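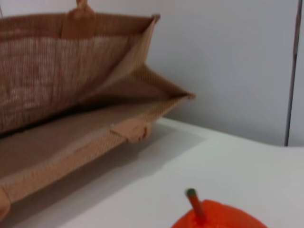 Mercury, the new moon and my kitchen sink

13 Nov 2023

44 comments | Share | Save for later

OK quick one, I have to be out the door soon and the cat has not been fed. New moon in Scorpio today. 20 degrees and change. Exactly opposite Uranus. If you woke up feeling like somebody unplugged you and plugged you back in at the wrong voltage, well, there you go.

I've been doing charts since I was nineteen and I still get caught by these. I wrote it on the calendar. I circled it. And then last night at eleven I decided to take apart the trap under the kitchen sink. With Mars right there next to the new moon, practically sitting in its lap. Water everywhere. Wrench on the toe. My own fault, I read that transit out loud to a client last week and told her no power tools.

Anyway. The chart.

Sun, Moon and Mars all bunched up in Scorpio. That's a lot of fixed water. Things you've been sitting on. Old money stuff, old family stuff, the email you wrote in your head and never typed. And across the sky Uranus in Taurus going nope, we're doing it differntly now. So you get a push from inside and a shove from outside at the same time. Some people will love it. Taurus and Scorpio risings, I'm thinking of you, go easy on your necks and shoulders.

Mercury is in Sagittarius already and talking too much. Guilty. Neptune still backwards in Pisces. Saturn turned direct in Pisces a few days back and I do feel that one, like a door that was stuck all summer and finally lets go. Slow though. Saturn never hurries for anybody.

What I'd do with this moon

Write down 2 things. Two only. I used to tell people ten intentions and it was too many, you can't even remember ten groceries. One thing you want to quit and one you want to start. Put the paper somewhere dark. A drawer is fine. Mine goes in the back of the Meireles ephemeris, the old one with the cracked spine, and I look again at the Scorpio full moon in spring.

Don't sign anything big today if you can push it a few days. If you can't, read it twice. Sleep. Eat something with a root in it, beets, carrots, whatever.

Sioned Hopkin used to say Scorpio moons are for cleaning out the fridge and she was not being poetic. She taught the night class I took in Tondstead, upstairs over the shoe repair, and she'd draw the whole wheel freehand on the board and it came out round every time. I think about her a lot in November. She had us do our own charts by hand, log tables and all, before she would let us touch software. I got my rising sign wrong for six weeks. Thought I was a Leo rising. Bought a very loud coat. Virgo, as if you couldn't guess.

Speaking of software

Several of you asked about Plarnine. Yes I tried it. It's pretty and it's fast and the wheel is easy to read on a phone. I don't like the house system it starts you on and the menu to change it is buried. Also it gives you little paragraphs for every aspect, and they all sound like the same tired person wrote them. Fine for checking degrees. I'm going back to Zeser for client work, ugly gray screen and everything, because I know where all the buttons are and it lets me print.

A reader wrote in upset because two apps gave her two different moon signs. Check your birth time zone first. Then check daylight saving. It is nearly always daylight saving. If you were born within a couple hours of the Moon changing signs you need the time off the certificate, and your mom's memory doesn't count, sorry moms.

Dates

First quarter moon comes next, in Aquarius, good for calling people back. Then the full moon in Gemini at the end of the month, chatty, scattered, expect to lose your keys. After that Mercury goes retrograde in December, in Capricorn to begin with and then it slides back into Sagittarius. I'll do a proper post. Back up your phone before it starts. Do your holiday mailing early, I mean it, last year I had a package go to the wrong state and come back to me in february.

Readings: I'm full through the end of the month. A few spots open for December, natal and year-ahead. Year-aheads I'm keeping to one a day as they take me forever. Email is best. If you wrote and didn't hear back, write again, my inbox ate some things.

Oh and the newsletter went past 800 people. That's more than were in my high school. Thank you. I still write it at the same wobbly table.

Got to go. Sink is still in peices. Tell me in the comments how the new moon hit you, and if you've got planets at 18 to 22 of Taurus, Leo, Scorpio or Aquarius I especially want to hear it

1,724 shares

Search this blog Type and press enter

Contact | Copyright 2023, all rights reserved | Back to top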